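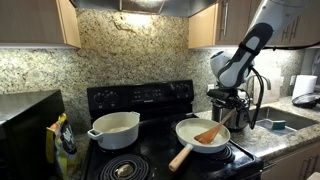 Figure 6. Wooden spatula in use in the frying pan, front right burner.

Section 4: Stirring Thin Sauces and Batters

1. Set the frying pan on the front right burner.
2. Turn the pan handle so that it does not extend over another burner.
3. Stir with a wooden utensil only. Metal edges may mark a light interior.

Note - Wash wooden utensils by hand and dry them upright. 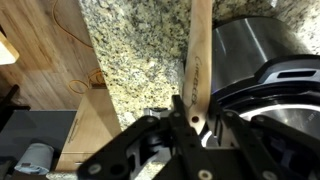

May a wooden spoon be placed in the dishwasher?
Wash it by hand in warm water. Long wash cycles can split the wood.

4. Keep the flat edge of the blade against the bottom of the pan.

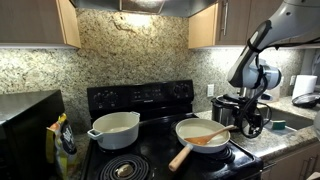
Counters next to the range must be kept in order during cooking. Sponges belong at the sink, as shown, and snack bags should be moved from beside the stove to a cabinet before any burner is turned on.

Caution: An exposed coil may remain hot after the knob is turned off. 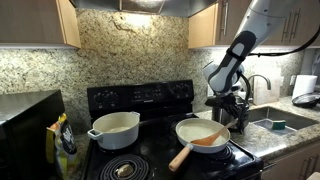
Pauses in stirring should be kept short. A spatula left across the rim with its head in the liquid, as in this figure, must be removed if the pause exceeds 30 seconds.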